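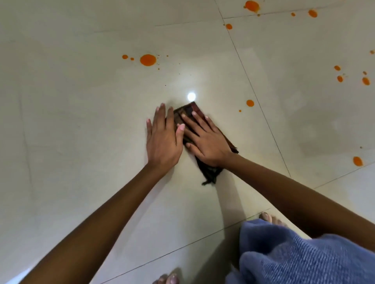
Wiping a hard floor is a solved problem, in Adeel Bugti's view, and has been since low-cost arms could hold a steady push against a flat surface; what is left is packaging and price. He made the remark when an early draft of this section was circulated, and he is not alone in making it. We quote it because it is the strongest form of the claim we doubt. A steady push against a flat surface is a fair account of what the arms can do. It is a poor account of the chore.

4.2 Spot cleaning on tile

The chore we used is small. Drops of a thick, brightly colored liquid are on a floor of large glossy tiles, some big, some tiny, and a folded rag is on hand. The drops are to be gone, with no film left where they were. We set no time limit and no rule about the order of work. Any adult in our building can do it without being told how, and so we had assumed, wrongly, that writing down what "done" means would take an afternoon.

Two systems were tested at the Katbridge site. The first, Jorik, is a wheeled base with a flat pad that turns under it. The second is an Okum arm on a fixed stand, fitted with a Fawzy two-finger hand and given the same kind of rag a person would use. Both suppliers had listed floor wiping as a supported task when we placed our orders. Neither listing said what had been wiped, or what the floor looked like afterward. The trials ended in September 2019.

Across both systems we ran 283 trials. A trial passed if no colored spot and no visible film remained when the tile was looked at from a low angle against the ceiling lights. By that test 50 trials passed. By the looser test that both suppliers use in their own material, in which the tile is viewed from straight overhead and only the colored spots count, the result is much kinder, and we would guess that most of the optimism in the field comes from standing in the wrong place. A thin smear of pigment on a cream tile is close to invisible from above. Crouch down and it is plain.
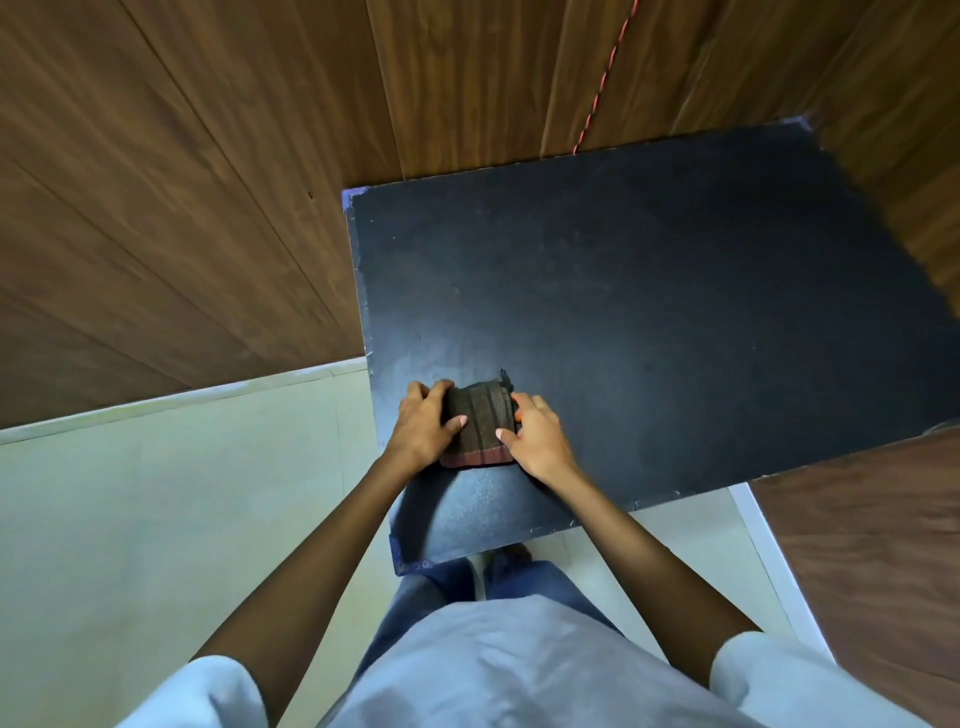 It would be easy to blame the pass rate on perception, and we expect some readers to do so. The logs do not support them. Color segmentation found the larger drops in nearly every trial and the small ones in most. Both systems knew where to go. What they lacked was any idea of what the cloth was doing once it got there.

Consider what a rag does under a hand. It is folded into a pad, the pad is pressed, and the part in contact takes up liquid. After a few strokes that part is loaded and starts to give the liquid back. A person feels some of this through the fingers and sees the rest as a streak, and refolds the pad to bring out a clean face, or shifts the hand to press with a cleaner corner. The edge of the cloth matters too. A loose corner trails behind the pad and can draw a line of its own through a spot that nobody meant to touch. People either tuck it in or steer around it, and when we asked them about it afterward they could not say which they had done.

Jorik has no fold to manage, as its pad is fixed. In return it has one working face, and when that face is loaded the machine carries on with it. The typical failed run for Jorik removed the first drop well, thinned the second, and turned the rest into a wide pale disk. The supplier's advice was to change the pad more often. We tried it, with a person changing the pad, and the results improved. We do not count those runs. A cleaning robot that needs a person to kneel beside it with fresh pads has moved the chore a short distance and added a charger.

The Okum arm did better at first. We folded the rag for it, placed the rag in the hand, and started it with the pad already flat. Under those terms it wiped the first spot about as well as we would have. The trouble came with the second fold. The Fawzy hand can pinch the edge of a layer and lift, but it cannot tell one layer from two, and a wet rag sticks to itself. Of the attempts to refold without help, 14 ended with the pad in a shape that could still be used for wiping. In the others the arm either dropped the rag, pressed down on a wad with an air gap in the middle, or went on wiping with the loaded face and reported success.

The last of these bothers us more than the rest. A machine that stops and asks for help is a nuisance. A machine that spreads orange film over a tile and marks the job complete has to be checked every time, and checking a floor properly means getting down near it. At that point the person may as well have the rag.

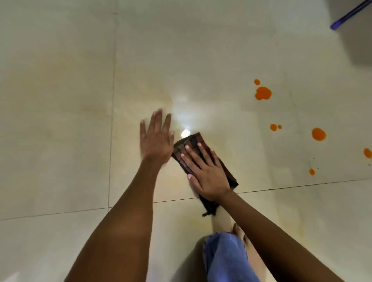
One objection deserves a fuller answer. It holds that we handed the robots a human tool and then faulted them for using it badly, when a wet vacuum or a spray-and-suction head would clear the same drops with no folding at all. For an open floor we agree. We would go further and say that for a large open floor with nothing on it, the matter was settled by ordinary machines long before the present interest in household arms. But the suppliers do not sell their arms for that floor. They sell them for the corner behind the table leg, the grout line, the board on the counter, the shelf, and for the idea that one machine with one hand can move among all of these. Once that is the offer, the rag is a fair test. It is the cheapest general cleaning tool there is, and a general machine ought to be able to use it.

Grout was the other place where the flat-surface account broke down. The joints in our floor are narrow and sit slightly below the tile. A drop that lands across a joint has to be wiped twice, once for the tile and once for the groove, with the cloth pushed down into it by a fingertip. Jorik passed over the joints. The Okum arm could press harder at a point, and did so when we told it where, but its controller treated the change in height as noise and smoothed it away. We turned the smoothing off in July, and the arm then chattered along the joint until the rag slipped out of the hand.

We also underrated the second hand. In our own setup notes the chore is written as a one-handed task, with the free hand left out altogether. When we went back to people doing it, the free hand was rarely idle in any sense a controller would recognize. It might be on the floor taking weight, or on the cloth adding pressure, or lifted and on its way somewhere — and the switch from one use to the next took no visible planning. Figure 2 gives one such moment. 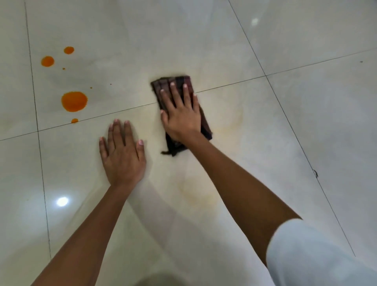
Figure 2. Manual wiping of orange spots from glossy tile. The right hand is on the folded cloth; the left is flat on the floor. Faint smears remain on the central tile.

A second arm would cost more than the first, since the two must then be kept from hitting each other close to the ground, and neither supplier offers the pair as a floor-level product. We could not test whether it would help. Our guess is that it would help with refolding and do little for the question of when to stop, and stopping is where most of the failed trials went wrong.

We do not claim that the chore is out of reach. Better contact sensing under the cloth would let a controller notice a gap in the pad, and a camera placed low, looking along the tile toward a light, would see film that the overhead camera misses. We moved a camera that way for a few late runs with the Okum arm. It saw the film clearly. The arm wiped it again with the same dirty face of the rag, saw it again, and continued until we cut the power. Those runs are left out of the totals, and the camera has gone back to its overhead mount so that the kitchen trials in Section 4.3 can be compared with the suppliers' own results.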